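Call for participants: everyday product use study, Wollthorpe

The Clirus group is looking for people in and near Wollthorpe who buy and use products in plastic bottles at home, and who would be willing to talk with us about it. The study is called Finotier. It looks at how households choose, store, refill and throw away the bottles from their kitchen, bathroom and laundry, and what they think about the colour and the labels on them.
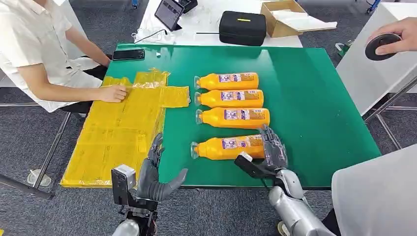
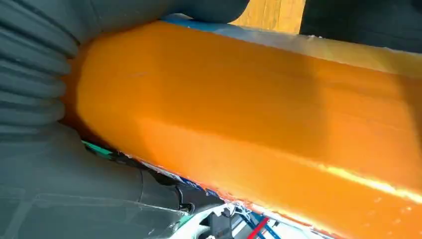
Orange packaging on the green table, and once more at close range.

Who can take part

We would like to hear from you if you are 18 or older, live in Wollthorpe or Cheetham, and do at least some of the shopping for your household. You can live alone, with family, with flatmates or in student housing. Renters are very welcome, as in our earlier work we had too many home owners and not enough people who share one small cupboard with others.

You do not need to be a good recycler. We have no wish to judge anybody's rubbish bin. If you put everything in one bin, or you keep empty bottles under the sink for years, your answers are as useful for us as the answers of a very organised person.

Please do not apply if you, or somebody in your household, works in packaging, advertising or supermarket management. People who took part in our pilot in March can unfortunately not take part again.

We have 40 places. If there are more applications than places, we will choose so that there is a mix of ages, household sizes and neighbourhoods.

What you will do

First there is a short telephone call, where we explain the study and you can ask everything you like. After this we send you a paper diary. For 2 weeks you write down each time you open, finish, refill or throw away a plastic bottle. One line is enough, and spelling is not important. Some people prefer to keep the diary stuck on the fridge – this is fine, but please write your participant number on it and not your name.

When the diary is finished, you come to a group conversation with 6 other participants at most. It takes almost two hours, with a break for tea and biscuits. We will talk about your diary and show you several labels, and ask what you read first, what you ignore, and which words you find confusing. There is no test of knowledge.

The group conversations are recorded in sound only. The recordings are typed out, all names are removed, and then the recordings are deleted.

What you receive

Participants who complete the diary and the group conversation receive a $120 grocery voucher. If you complete only the diary, you receive half of this amount. Bus fares inside Wollthorpe and from Cheetham are paid back when you bring the ticket. If you come by car, there is free parking behind the building, but the entrance is narrow and large utes should better use the street.

We can also arrange child care during the evening group, if you tell us one week before. The room is on the ground floor and has an accessible toilet. If you need the diary in large print, or you would like to give your answers by phone instead of writing, please mention it in your application.

Group times

Tuesday, 10.30 am
Wednesday, 6 pm
Saturday, 2 pm

You choose one of these. We try to give everybody their first choice, but the Saturday group is normally full very early.

How to apply

Send us a few lines by email or leave a message at the Clirus front desk in Wollthorpe. Please write your name, your suburb, how many persons live in your home, which group time you would prefer, and the best hour to call you. A CV is not necessary.

Applications close on Thu 30 May at 12 noon. We call everybody back, also the people to whom we cannot offer a place.

Participation is voluntary and you can stop at any moment without giving a reason. In this case you may ask us to destroy your diary, and you keep any bus fares already paid.

Questions about the study can be directed to Mihret Alemneh, participant coordinator. She is in the office in the mornings and answers messages the same day when possible.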